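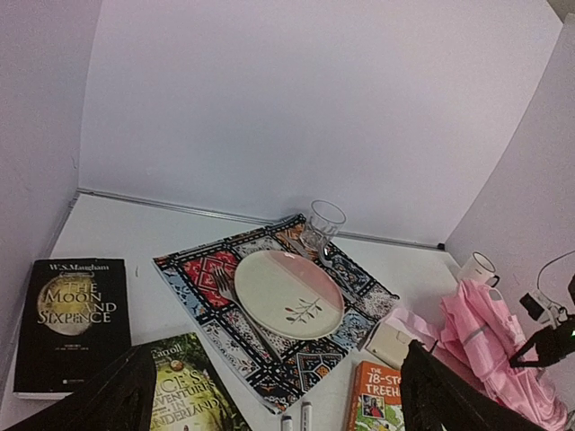
Check-in at the Dolberg is a woman with a pencil. No screen, no kiosk, no little bell. Anca Ghiță writes your name in a ledger, slides a brass key over and tells you breakfast ends when the bread does. Then she goes back to her crossword.

Villstead, September. Off season, or nearly. The lake road is quiet after 6 p.m. and half the paddle boat places have their chains up. Good time to come. The leaves haven't started but the prices have already dropped, and you can get a table anywhere without calling.

I came up for two nights and stayed four. Blame the porch. It wraps three sides of the building and every room on the second floor opens onto it, so by evening the whole hotel is out there in socks, trading trail reports. Room 3 is the one to ask for. Corner, two windows, a tub long enough for an adult. The radiator knocks. Bring earplugs or make peace with it.

The place almost went under, twice. Rigoberto Tlapale bought it with his wife, Uliana Harasym, when the roof was mostly tarp. They did the floors themselves, then did them again after the pipes went. "First winter we had one guest," he told me over coffee. "He was lost." Harasym runs the kitchen. Sour soup, dumplings, a plum cake that is gone by eight. Dinner is one menu, one seating, long tables. If you hate talking to strangers, eat in town.

Town is a short walk, downhill going and very much uphill coming back. Main street has a hardware store, a bakery, a bar with a good jukebox. The bakery takes Visa, the bar doesn't, the ATM is inside the gas station and was out of cash both times I tried it. Carry bills.

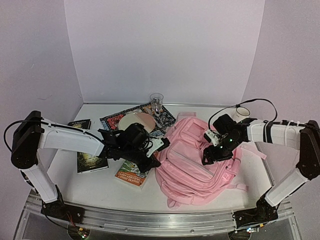 Do you need a car once you get to Villstead?
Most people can manage without one for a long weekend. The hotel van meets the afternoon bus if you call ahead, and the lake, the shops and two of the trailheads are all in walking distance.

The trail everyone does is Radu. Trailhead is behind the old ice house, 3,000 feet at the top, and the last stretch is steeper then the map lets on. Go early. Woo-jin Ji, who guides up there spring through fall, starts his groups at 5:30 so they're on the summit before the haze comes in. I went at nine like a fool and saw mostly haze. Still worth it. There's a spring near the halfway bench, cold and clean, and blueberries along the ridge if the bears have left any.

Easier day: the east shore path. Flat, shady, benches. Yufang Qiu rents canoes at the end of it from a shed with no sign, just knock. She'll draw you a map to the island on whatever paper is nearby. Mine was on the back of a feed store reciept. It got me there.

Practical stuff, quick. Population 800, so don't expect late dinners. Phone signal dies on Route 556 a few miles out and comes back at the church. Rooms at the Dolberg have no TVs. Wi-Fi works in the lobby, sort of. Dogs are fine downstairs only. Porch rooms go first for leaf season, and bookings are by phone, mornings, before Anca starts on the crossword.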